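Relatório de progresso: programa de recuperação de computadores para bibliotecas e escolas rurais
Entidade executora: Oficina Marino
Destinatário: Fundo Vuswood, a/c Roland Fairclough
Período coberto: segundo trimestre de atividade, até ao fim de novembro

1. Ponto de situação

O programa continua dentro do calendário na recolha e atrasado na entrega. Até ao fecho deste período recebemos 700 computadores de secretária usados, que era a meta para o ano inteiro, e entregámos 393. A diferença explica-se por dois fatores: a falta de discos em bom estado e a demora na assinatura dos protocolos com as escolas da zona de Nistden, que só ficaram concluídos em novembro.

As máquinas recebidas vêm quase todas de serviços administrativos que renovaram o parque informático. A qualidade é desigual. O lote que chegou em outubro trazia equipamentos em bom estado; o anterior obrigou a muito mais trabalho de limpeza e a pôr de parte um número de fontes de alimentação superior ao previsto.

2. Recolha e triagem

A triagem passou a ser feita logo à entrada do armazém, como ficou combinado na visita de Roland Fairclough. Cada computador recebe um número, é ligado uma vez para verificação e segue para uma de três prateleiras: pronto a preparar, a reparar ou para peças. O registo é feito numa folha partilhada, mantida por Zhuoran Lu. A folha substituiu as fichas em papel, que se perdiam.

O apagamento dos dados continua a ser feito antes de qualquer outra intervenção. Os certificados de apagamento são enviados às entidades doadoras no fim de cada mês. Os de outubro saíram com atraso por causa de um erro nos números de série, já corrigido.

3. Reparação

A reparação está a cargo de Ettore Zanetti e Rangi Brunton. As avarias mais frequentes são ventoinhas gastas, pilhas da placa-mãe esgotadas e módulos de memória mal encaixados. São intervenções rápidas. As máquinas com defeito na placa-mãe não são reparadas, vão para peças.
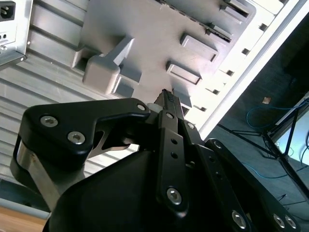
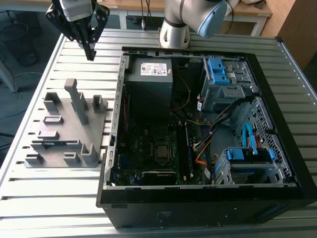
O aproveitamento de peças tem corrido melhor do que se esperava no caso da memória e pior no caso dos discos. Muitas entidades doadoras retiram os discos antes da entrega, por política interna, e não faz sentido pedir-lhes que a alterem. Decidimos comprar discos de estado sólido de pequena capacidade, com verba da rubrica de consumíveis. A compra foi repartida por 2 encomendas; a segunda ainda não chegou.

O sistema instalado é o mesmo em todas as máquinas, com o catálogo Zudo já configurado nas que se destinam a bibliotecas. A instalação passou a ser feita pela rede, o que libertou tempo na bancada. Falta resolver a impressão nos modelos mais antigos.

4. Entregas e formação

As entregas às bibliotecas estão concluídas, com exceção de uma que está em obras. Nas escolas de Nistden as entregas começaram em novembro e vão prolongar-se pelo próximo trimestre. O transporte é feito com a carrinha da Marino, que leva poucas máquinas de cada vez e fica parada sempre que a estrada da serra fecha.

Sohail Shaikh deu 6 sessões de formação a funcionários das bibliotecas. A participação foi boa nas primeiras e fraca nas últimas, marcadas para as nove da manhã, hora a que muitas bibliotecas estão a abrir. As próximas passam para o fim da tarde. Os participantes pediram um guia curto em papel sobre contas de utilizador e cópias de segurança, que está em revisão.

5. Execução financeira

A despesa com pessoal está conforme o orçamento. A de transporte está abaixo, pelas razões indicadas no ponto anterior, e a de consumíveis está acima, devido aos discos. Pedimos autorização para transferir o saldo de transporte não utilizado neste período para consumíveis, sem alteração do total. O mapa detalhado segue em anexo.

6. Próximo trimestre

Concluir as entregas em Nistden. Receber a segunda encomenda de discos e escoar a prateleira das máquinas prontas a preparar. Suspender novas recolhas até haver espaço no armazém. Enviar para reciclagem as caixas e fontes sem uso, assim que o operador confirmar a data de levantamento.

Aguardamos resposta ao pedido de transferência de verba antes de fechar a próxima compra.

Ettore Zanetti
Oficina Marino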